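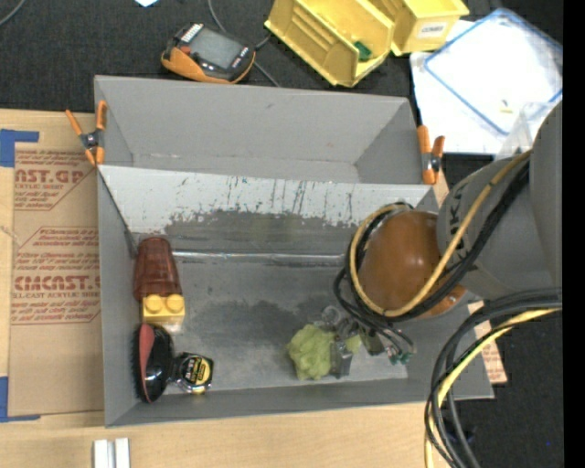 The Bin, Week Two

11/09/2018

I have owned a junk drawer in every place I've ever lived, and in every place it has eventually won. The last one had to be opened with a butter knife. You slid the knife in flat, pushed down whatever was standing up in there (a whisk, usually) and pulled with the other hand while saying something unpleasant. My household did this several times a day for years and thought of it as opening a drawer.

So in September I took the drawer out, tipped the lot onto a bedsheet, and announced that from now on we would have a bin. One bin, gray, out in the open, where everyone could see what they'd done. Things with no home go in the bin. On the first of the month the bin gets emptied, and whatever is still in there finds a home or leaves the house.

I'd read a piece on one of those tidying sites claiming that the average home contains 300 objects that belong nowhere. Mine had 506, if you count rubber bands individually, and I did, because by then it was nearly midnight and I'd lost the ability to stop. There were 27 keys. Two of them fit something.

About the bin itself

I didn't buy a new one. The whole point was to own less, and you don't start owning less with a trip to Trimstead's, where I once went in for a shower hook and came out with a bench. The bin was already here. It's had a hard life and looks it, all scrapes and smudges along the bottom and big ragged patches on the sloping panel where the light coating has worn through to the darker gray. I scrubbed it with dish soap, then with baking soda, then with the gritty pink paste from Danko that takes the skin off your knuckles. It is now a very clean scuffed bin.

The sloping panel runs the long way and cuts the bin into a big part and a small part. I've got an orange spring clamp on each end of it, gripping the walls with their handles up in the air like a pair of antlers. Visitors ask about the clamps. I like the clamps. They were in the drawer too, way at the back, so technically they've been rehomed already and count toward my total.

My plan was that the big part would be for Things and the narrow part behind the panel would be for Important Things - spare fuses, the passport photos, the little key that bleeds the radiators. So far the narrow part is empty. I choose to believe this means we have no important things.

What turned up

The tumbler. Reddish-brown, see-through, with flat sides going up it like something from a pizza place with booths. It is the only one of its kind in the house and it doesn't match anything we drink from. It can't stack with the others, so it gets put on the counter, and from the counter it gets put in the bin, lying down like it's had a long evening. I'd give it away but it's the one everybody reaches for when they're thirsty. Verdict: it goes back in the cupboard, in front, where it can stop pretending to be homeless.

The yellow block. Two studs, one toy building block, no children living here. I have asked around. People who visited with children in tow have looked me in the eye and told me it isn't theirs, their kids only have the other kind. I found it with my heel, at night, the traditional method. Verdict: I'm keeping it on the windowsill until someone confesses.

The hairbrush. It's a decent brush, oval, shiny black on the back with a bit of pinkish red. It has a home. Its home is the bathroom, eleven steps away, and I know that because I've walked it carrying the brush. And yet the brush migrates. It was on the stairs, it was on the microwave, it was once in the bread box. I put up a hook for it and the hook now has a dish towel on it. Verdict: back to the bathroom, and I give it until supper.

The tape measure. This one hurts. I own a tape measure for one reason, to find out that a thing won't fit after I've bought it, and for most of the summer I couldn't find it. I measured the alcove with a sheet of printer paper, end over end, and ordered the Privirley bookcase on the strength of that. The bookcase is in the garage. It's a good bookcase and it would look wonderful in an alcove two inches wider. The tape measure, compact, black, with a bit of chrome to it and a yellow and black label in print so tiny I'd need another device to read it, was under the drawer liner all along. Verdict: toolbox. And I've told everyone it lives in the toolbox, in the voice I use for fire safety.

Rules, such as they are

I drew up rules the first night. There were a lot of them and they had sub-rules, and one covered batteries alone. They've boiled down to this.

Nothing wet goes in. I'm not going to discuss what led to this rule.

No paper. Paper has its own problem and its own basket, and someday it'll have its own post, once I've found the courage.

If you take something out to look under it, you put it back or you put it away. You don't leave it next to the bin. Next to the bin is a drawer with no sides.

No rummaging for sport.

I was also going to label the thing. I got as far as ordering a set of sticky labels from Posstead, the smallest pack they do, and the smallest pack they do is 1,000. The labels are currently without a home. They were in the bin for a day and took up so much of it that I moved them to the hall closet, where they sit on top of the bag of other bags.

Next month I'd like to do the cabinet under the sink, which I haven't seen the back of since we moved in. If you've done yours and found anything living, please say so in the comments before I get down there. And if you're missing a yellow block, two studs, slight heel damage to the finder, you know where I am.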